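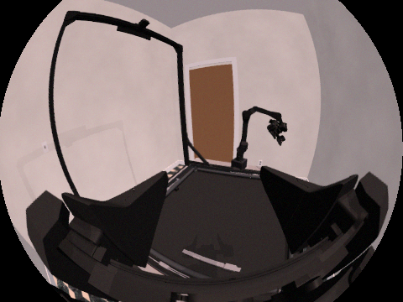 Fireck reckons that most people building their first hillclimb car spend the money at the wrong end, buying the engine first and then finding that the chassis has to be drawn around it. Its own single-seater, which runs in the 1000 cc class at Disley, was done the other way round. The suspension pickup points were fixed on paper before an engine had been chosen.

"You can always move an engine mount," the builder says. "Moving a wishbone bracket means cutting the frame, and once you've cut the frame you have to check everything else again."

The workshop is a rented unit at Pultcombe. The frame was welded there over one winter, on a flat steel jig, in round tube for the main structure and square tube wherever a bracket had to sit square. All the joints were tacked before any was finished. The welding order was written down and followed, working from the middle outwards and swapping sides after each joint to limit distortion.

Asked how straight it came out, the builder gives the figure without looking it up. "It was 2 mm out across the rear bulkhead. We left it. The pickups were machined afterwards, so the bulkhead itself doesn't locate anything."

The engine is a motorcycle unit, mounted behind the driver and slightly to the right of the centre line. Weight distribution with the driver aboard is 52 per cent rear. The first layout put more of it over the driven wheels, and the car left the line well but pushed wide in the slower corners. Shifting the battery and the fire extinguisher forward cured part of this, and a softer front anti-roll bar dealt with most of what remained. 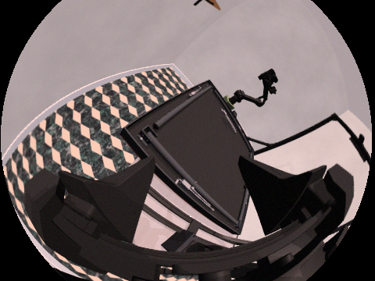 Cooling has taken more work than the handling. A run up the hill is short, but the car may sit in the queue with its engine running, and a radiator sized for moving air does very little when there is none. The original side-mounted radiator was replaced by one lying almost flat behind the seat, with an electric fan beneath it. Under that is a closing plate made on the same lines as the dark rectangular panel in the picture, with a flat face and a thin raised border. The border stiffens the sheet and gives the foam seal something to press against. The fan now switches on at 100 degrees and holds it there.

"The mistake was leaving gaps," the builder says. "Air goes round a radiator if you let it. We'd sealed the top and forgotten the bottom."

Drive goes by chain to a Najjar differential, a limited-slip unit with adjustable preload. It was bought second-hand and stripped before it was fitted. The plates were within tolerance, but the shims had been put in unevenly and were replaced. Preload has been reduced twice since then. The present setting lets the inside wheel spin a little on the exit from the hairpin, and the builder prefers that to a car that will not turn in.
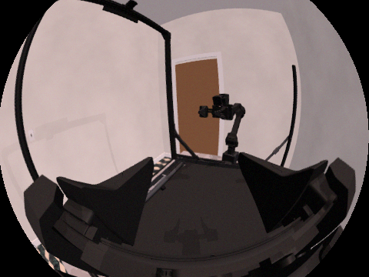 Dark tabletop in a plain room, seen between the open gripper fingers.

Chain alignment is checked with a straight edge across both sprockets before every meeting. The rear sprocket carrier is made in two halves, so that gearing can be changed in the paddock with the driveshafts left in place. It was the most expensive machined part on the car, and the builder would have it made again.

Brakes are less unusual. There are four small calipers, twin master cylinders and a bias bar, which is set once in the morning and left alone unless it rains. The pedal box slides on rails to suit drivers of different heights. This was a late change and meant longer flexible hoses at the front, routed clear of the steering column.

"If I did it again I'd design the pedal box on the same day as the seat," the builder says. "Ours were months apart."

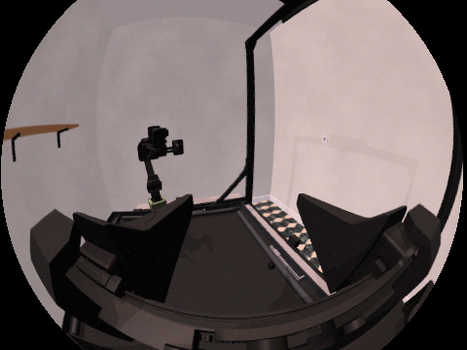

The gripper with its fingers apart and a linkage piece on each side.

Work before the next meeting at Disley in April is confined to the rear dampers, which are being revalved with less low-speed compression. A second set of uprights has been drawn, with the steering arm lowered to reduce bump steer, but it will not be cut until the dampers have been tried on the existing parts. "One change at a time," the builder says, "or you've no idea which of them did it."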